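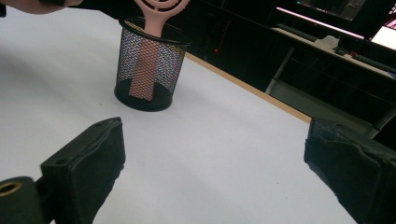
Workstation walkthrough, second floor, Holmgren building
Done by Filippos Drakos, Jan 31, 2026. The walkthrough covers desks, shared tables, cords, lighting and the supply shelf. Items are marked OK, FIX or WATCH. Shared tables are supposed to be cleared of personal things at the end of the day, and pens and tools kept upright in a holder. The black wire-mesh holder on the white table is the right kind, with a solid rim and a solid base ring. It had a pale pink handled item standing in it. Personal items go in a drawer or locker, so that line is marked FIX below.

Shared tables

Surface clean, no sticky residue: OK
Table legs tight, no rocking: WATCH
Comment: The Vallano table by the door rocks when you lean on the short side. Leveling foot turned down by hand. Check again next round.

Holders set back from the table edge: OK
Comment: Keep them back. Two were knocked off in September and the pens ended up under the radiator.

Holders contain office supplies only: FIX
Comment: See above. If it is yours, please collect it. Otherwise it goes in the lost property box at the front desk.

Scissors and letter openers point down: OK
Box cutters closed and stored in the cabinet: FIX
Comment: One left open on the packing bench. Closed it and put it back. This is the same note as last time.

Mesh holders free of bent or broken wire: OK
Comment: Run a finger along the inside of the rim only after looking at it first. Throw out any holder with a wire end sticking out. Do not tape over it.

Cords and power

Power strips off the floor where people walk: OK
No strip plugged into another strip: FIX
Comment: Desk 46. The space heater was on the second strip. Heater unplugged and tagged. Heaters need their own wall outlet, and this one has no tip-over switch, so it should not come back.

Cord covers flat and taped at both ends: WATCH
Comment: The cover near the copier is lifting at the window end. Tape is on order from Donditz.

Lighting

Task lamps working: OK
Overhead lights working: FIX
Comment: One tube out over the back row. The work order is in. Until it is replaced, use the task lamps there.

Supply shelf

Heavy items on the lower shelves: OK
Top shelf load under 30 pounds: FIX
Comment: Case of copier paper on the top shelf again. Moved to the bottom.

Shelf anchored to wall: OK
Step stool present and locked open when in use: OK
Comment: The Ulleo stool has a new rubber foot. The old one with the cracked tread has been thrown away.

Walkways and exits

Aisles clear to full width: OK
Exit door opens without a key: OK
Fire extinguisher tag current: OK
Comment: Gauge in the green. The coat rack had drifted in front of it and was moved back to the corner.

To be closed before the next walkthrough

Drakos: light tube, cord cover tape, Vallano table recheck
Desk 46 user: take the heater home
Everyone using the shared tables: personal items out of the holders, box cutters back in the cabinet

Put corrections on the clipboard copy next to the copier and initial them.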